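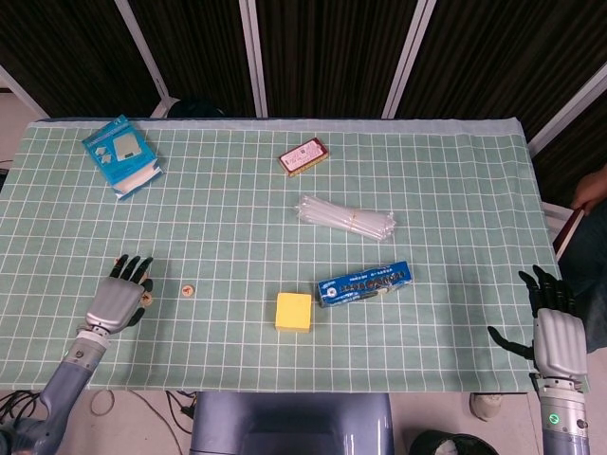
Gumthorpe Earnings Headlines – data card

Posted November 9, 2019 by Vanderleia Mendonça
3 comments | 12 shares

Gumthorpe is a set of short business news items about consumer electronics makers, paired with the closing share price on the day before and the day after each item ran. It was built to test whether headline wording carries any signal beyond the numbers in a quarterly report. It is not meant for live trading.

Contents

The set covers 104 listed companies. Each company has its own file, named by ticker in lower case. A row holds one news item and has these fields:

item_id – string, unique across the whole set
ticker – string, as listed on the home exchange
run_date – date the item first ran, local time of the exchange
headline – text, up to 200 characters
lead – first paragraph, plain text, line breaks removed
kind – one of: launch, results, guidance, supply
close_before – last close before run_date
close_after – first close after run_date
currency – three-letter code

Prices are adjusted for splits but not for dividends. If a stock was halted on either side of the item, the price field is left blank. Blank is not zero; the loader in the Dellow package reads it as missing, but some spreadsheet programs do not.

Sources

Headlines and leads come from the Drelter wire archive under a research license. Full article text is not included and will not be added. Prices were pulled from the Aguiar end-of-day feed and matched on ticker and date. Tickers that changed hands after a merger were matched by hand.

Labels

The kind field was set by two readers working apart. Where they disagreed, a third reader made the call, and the first two labels were kept in labels_raw.csv. Most of the disagreement is between launch and supply, mainly items that announce a product and a shipping delay in the same lead. Those are now marked launch unless the headline is only about the delay.

Known problems

- Items run after the close are dated the same day, so close_before is one session too early for them. A late_flag column is planned.
- Companies listed in more than one place appear once, under the home exchange.
- Holiday quarter items outnumber the rest. Weight by quarter before comparing kinds.
- In the April build, commas inside headlines were not escaped. Discard that build.

Loading

Set GUMTHORPE_DIR to the unpacked folder, then call dellow.read_items(ticker). With no ticker it reads every file and returns one table. Dates are parsed as dates and prices as floats.

License

Derived fields and labels are free for research use with credit. Headlines and leads remain under the Drelter terms – see LICENSE_TEXT before passing them on. Corrections go to the issue tracker with the item_id in the title.

Last updated: see CHANGES for the current build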